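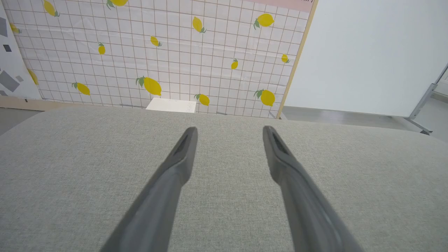 Zudaston est un petit jeu de données sur une chose que tout le monde fait sans y penser : plier un T-shirt. Nous voulions des pliages ordinaires, faits sur une seule et même surface, avec un décor facile à reconnaître d'une séquence à l'autre. Le tissu gris tissé de la table est resté notre repère préféré, et les citrons jaunes imprimés sur le fond quadrillé aident énormément quand on trie les images à l'œil. On sait tout de suite qu'on est dans la bonne série !

Contenu

Le dépôt rassemble 600 séquences de pliage, réalisées avec 22 vêtements. Uniquement des hauts en maille, manches courtes, du plus fin au plus épais. Chaque séquence commence par un T-shirt posé en tas et se termine quand la personne qui suit la séance le juge rangeable. Comptez quelque 2000 images annotées à la main, choisies aux moments où la forme du vêtement change vraiment : première manche rabattue, pli dans la longueur, repli final.

Les étiquettes sont en français, au singulier, sans accent dans les noms de fichiers :

tas : le vêtement n'a pas encore de forme lisible
etale : les deux manches sont dégagées
bande : le vêtement est plié dans la longueur
paquet : le pli final est fait
repris : on défait et on recommence

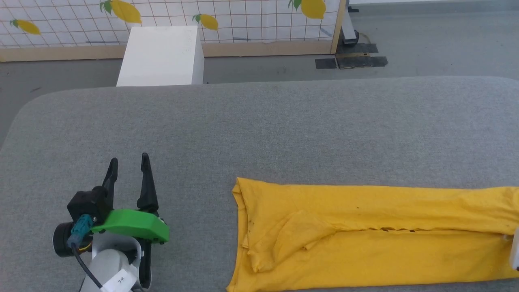

T-shirt jaune moutarde, étiquette « bande ». Une manche repliée forme un relief en biais sur le dessus.

La catégorie « bande » est celle qui nous a donné le plus de plaisir et le plus de discussions. Hanna Rutkowska tenait à la séparer en deux selon la position du col, Bartosz Cieślak préférait une seule étiquette avec un champ libre. C'est la version de Bartosz qui est publiée, mais le champ « col » existe (valeurs : visible, replie, inconnu) et il est rempli pour toutes les images annotées. Servez-vous-en, il est précieux !
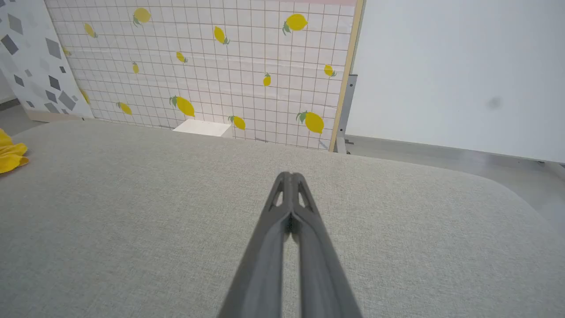
Côté couleurs, nous avons privilégié les vêtements unis et francs, qui se détachent bien du support. Les motifs viendront dans une prochaine version, Torunn Fagerlund a déjà mis de côté une belle pile de rayures. Un tissu jaune vif chiffonné sur la table grise se repère au premier coup d'œil, même coupé par le cadre, alors que ses plis prennent la lumière de façon très inégale. Ces cas de bord portent l'attribut « partiel ». Ne les supprimez pas trop vite : ils sont très utiles pour apprendre à reconnaître un vêtement dont on n'aperçoit qu'un coin.

Limites connues

Les T-shirts gris clair sont difficiles à détourer sur ce support, et 5 séquences ont des contours approximatifs (liste dans contours_a_revoir.txt). Les citrons du fond ne sont pas annotés. Si vous filtrez par couleur, pensez à masquer le haut de l'image avant de chercher du jaune.

Nouveautés de novembre

Champ « col » complété. Doublons retirés dans le dossier paquet. Noms de fichiers harmonisés par Quentin Perrin, merci à lui !

Contribuer

Les corrections d'étiquettes sont les bienvenues, même pour une seule image. Indiquez le numéro de séquence et l'étiquette proposée ; Edmund Pawłowska relit les demandes.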